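News > Software > Robotics

News Reviews Events Jobs Subscribe

Istcombe team releases key-hanging planner

Jollach, the Istcombe software firm, has released version two of its contact planner for two-armed robots, and has chosen a household chore to test it on: putting keys back on their hooks.

The planner, called Braltov, decides how a gripper should approach a thin object, when to slow down and when to give up and try again. Earlier versions, which go back to 2019, worked out the whole path before the arm moved. The new one redraws the last stretch of the path while the arm is moving, using the wrist camera alone once the fingers get close to the hook.
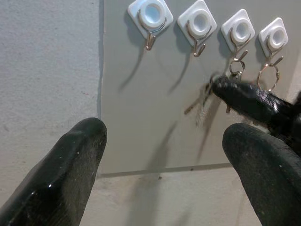

Koen Verhoeven is not convinced that the wrist camera should have the final say. A swinging key confuses any tracker, he wrote on the project's mailing list, and he would sooner see the planner wait for the swing to die down than chase it. He also asked for the wait time to be a setting that users can change.

Jollach says a setting of that kind will come in the next update. For now the planner holds still for a fixed period if its estimate of the ring's position jumps too far between two readings.

Most of the work since the last release has gone into the grasp itself. A ring has to be held so that its opening can meet the hook, and the software now scores each grasp on that before it plans any movement towards the wall.

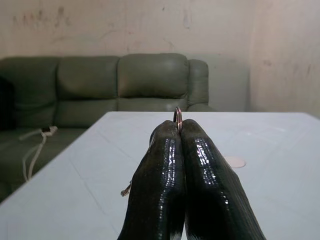
A small metal ring held upright between the fingertips.

If the score is too low, the planner puts the ring down and picks it up again. This costs time, but the company says it is cheaper than a missed hook, after which the arm has to back away and the head camera has to find the panel afresh.

The release was tested over 607 attempts in a furnished room. The log files are included in the download, failures and all, and Jollach has asked users to send in their own. Failed attempts are sorted by cause – a poor grasp, a lost ring, a wrong estimate of the hook –
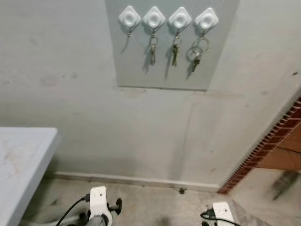 and each has a replay file that opens in the viewer supplied with the planner. The viewer shows the planned path next to the one the arm took, and can be stepped through one decision at a time. It needs no robot attached.

De Haan, which supplies the simulator used in early development, has added a matching set of thin-wire hooks to its parts library.

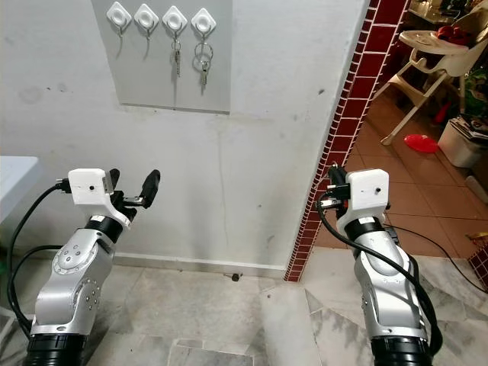 Braltov treats each hook as a separate goal and keeps a list of which ones are free. That list is rebuilt from the head camera before every attempt. With keys on the third and fourth hooks and nothing on the first two, the planner has two goals to choose from, and it ranks them by how much room each leaves for the fingers. Users can override the ranking from the command line.

The software runs on Linux. Issue 62 on the tracker, which covers slow start-up with two wrist cameras, is still open. A fix is planned for December.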